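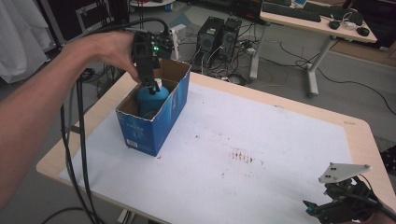
Lindalva Medeiros wrote in before this review was even finished to say that a table cover is a solved problem, that a cut length off the end roll costs next to nothing, and that anyone paying for a "work surface sheet" deserves what they get. I started out agreeing with her. I still mostly do, but the reasons have shifted a bit.

The product is the Malludora Table Sheet, the large size, sold flat in packs of three. The packaging calls it a bench protection system. It is a big white sheet you put on a table. We bought ours with our own money, as usual, and laid one over a pale wooden table that gets used for unpacking, sorting and standing bottles in and out of cartons all day. No tape, no clips, because the instructions say you don't need them.

First complaint: coverage. The sheet takes care of most of the tabletop and leaves a border of bare wood. If you work in the middle, fine. If you tend to drag a box toward you and leave it near the front, as everybody here does, the box isn't going to stay politely inside the white. Ours has a rounded corner as well, and a square-cut sheet was never going to suit that. Malludora sells a trimming guide separately. I did not buy it.

Second complaint: the word "stainproof," which is on the pack twice. Ours has reddish-brown smudges near the center and a scatter of dots to go with them. I don't much mind, since a cover is there to take the mess -- but then say "cover" and leave "stainproof" off.
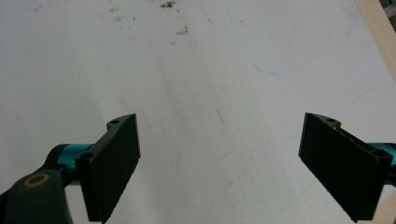 Brurnville Workshop Club, Tools and Furniture Desk

The matte finish is the part I came around on. A shiny cover throws every ceiling light back at you, and by the afternoon you're squinting at your own hands. The Malludora has a faint texture and stays easy on the eye. It also shows dirt honestly. Gray dots, brown specks, a stray thin blue line like something from a pen: all of it stands out on white, and you know when it's time for a new sheet. Ernő Bárány prefers brown kraft for exactly the opposite reason. He'd like not to know.

As for the claim that one sheet is good for 900 hours, I have no idea how anyone would check that, and the leaflet doesn't say how they did.

The obvious rival is the Bemeo roll, which is thinner and which you cut yourself. It curls at the ends for the first day and you need something heavy on each corner. Against that, you can run it right over the edge of the table and be done with the border problem. Alemneh makes a rubber-backed mat too, but it's a different sort of purchase and it smelled strongly enough that we sent it back.

Would I buy the Malludora again? One pack, on sale, for a table where people look closely at small things. For boxes and bottles, Lindalva's end roll will do.

Good: finish, easy to see dirt, lies flat out of the pack.
Bad: size, price, "stainproof."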